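3.2 Erhebung der Beispiele an weichen und durchsichtigen Gegenständen

Wer sich schon einmal mit dem Greifen von Folie beschäftigt hat, wird uns vermutlich zustimmen, dass Plastiktüten zu den undankbareren Gegenständen eines Haushalts gehören. Sie haben keine feste Form, sie spiegeln, sie lassen den Hintergrund durchscheinen, und jede Berührung verändert ihre Lage so gründlich, dass eine zuvor berechnete Greifpose kaum noch etwas taugt. Gerade deshalb haben wir sie in den Datensatz Grakalix aufgenommen, und gerade deshalb hat uns dieser Teil der Erhebung mehr Zeit gekostet als alle übrigen Aufgaben (vgl. Abschnitt 3.1).

Der Aufbau Isudia besteht aus 2 Armen mit Parallelgreifern, die von einer Person ferngeführt werden. Als Bild dient dem Lernverfahren in erster Linie die Kopfkamera, deren Blick dem der steuernden Person recht nahe kommt. Die Aufgabe selbst ist schnell erzählt: Eine Tüte soll vom Teppichboden aufgenommen, zwischen beiden Greifern geordnet und zu den bereits aufgehängten Tüten an einen Wandhaken gebracht werden; in einer zweiten Variante wird am Haken weitergearbeitet, also gezogen, geglättet oder abgenommen. Den Ablauf innerhalb einer Variante haben wir bewusst nicht streng vorgeschrieben - die Personen am Steuer sollten so arbeiten dürfen, wie es ihnen von der Hand ging, und wir wollten diese kleinen Eigenheiten in den Daten behalten.

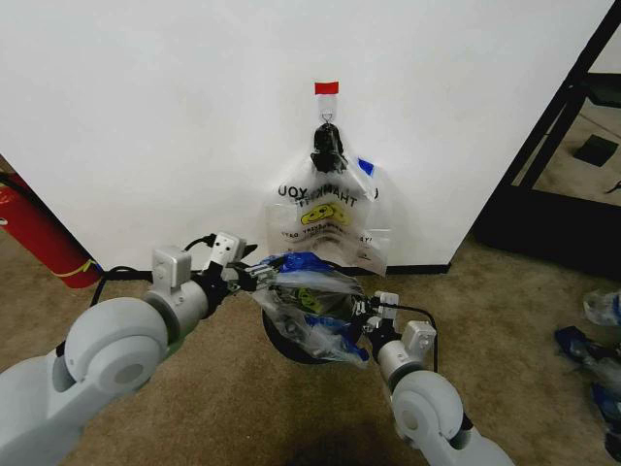 Abbildung 4: Beidhändiges Halten einer zerknitterten, durchsichtigen Tüte vor der Wand mit Haken, Blick der Kopfkamera.

Aufgezeichnet wurden insgesamt 300 Durchgänge, jeder mit Gelenkwinkeln, Greiferöffnung und Kamerabild. Begonnen haben wir am 2020-07-27, und im September lag der letzte Durchgang vor. Nach jeweils 20 Durchgängen haben wir eine Pause eingelegt und die Tüten getauscht, teils gegen bedruckte, teils gegen klare. Der Druck ist dabei durchaus von Bedeutung: Ein Schriftzug oder ein farbiges Motiv gibt dem Netz etwas, woran es sich festhalten kann, während eine klare Fläche vor heller Wand fast nur noch an ihren Falten zu erkennen ist. Wir haben deshalb beide Sorten gemischt und die Mischung auch im Testteil beibehalten.

Als schwierig erwies sich - und das hatten wir, ehrlich gesagt, unterschätzt - die Frage, wann ein Durchgang eigentlich zu Ende ist. Bei einem Becher, der auf einem Teller steht, ist die Sache klar. Eine Tüte dagegen hängt manchmal nur mit einem Griff am Haken oder klemmt an einer zweiten fest. Wir haben uns schließlich dafür entschieden, den Endzustand erst nach dem Zurückziehen beider Arme zu bewerten und die Bewertung in einer eigenen Spalte abzulegen. Misslungene Durchgänge wurden nicht gelöscht. Von den 300 Durchgängen tragen 23 die Kennzeichnung »unklar«, und wir möchten allen, die mit den Daten weiterarbeiten, ans Herz legen, diese Fälle einmal in Ruhe durchzusehen.

Die Beschriftung der Teilschritte geschah nachträglich mit dem Werkzeug Prilla. Wir unterscheiden Annähern, Fassen, Spannen, Umgreifen und Loslassen. Das Spannen bekam erst spät eine eigene Klasse, nachdem uns aufgefallen war, wie häufig die Folie zwischen Haken und Greifer straff steht und wie viel sich aus diesem Zustand lernen lässt: Solange Zug auf der Tüte liegt, ist ihre Form für einen Augenblick fast so gut bestimmt wie die eines starren Körpers. Ein einzelner Greifer genügt dafür, der andere kann offen bleiben und abwarten. 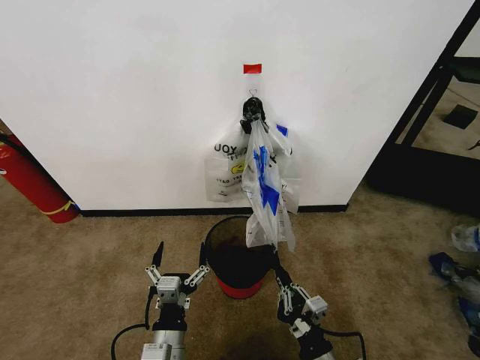 Abbildung 5: Teilschritt »Spannen«; der rechte Greifer hält das untere Ende der klaren Tüte, der linke ist geöffnet.

Aus der Gruppe Wuisan erreichte uns zu einer früheren Fassung dieses Abschnitts der Einwand, die Klasse »Spannen« lasse sich aus dem Kamerabild allein nicht sauber vom »Fassen« trennen, man solle die Motorströme hinzunehmen und die Grenze zwischen beiden Schritten daran festmachen. Wir haben diesen Hinweis dankbar aufgenommen. Die Ströme waren ohnehin mitgeschrieben worden und liegen der vorliegenden Fassung des Datensatzes als zusätzlicher Kanal bei; die Grenzen selbst stammen jedoch weiterhin aus der Beschriftung von Hand. Wie stark sich beide Festlegungen auf das gelernte Verhalten auswirken, behandeln wir in Abschnitt 4.3.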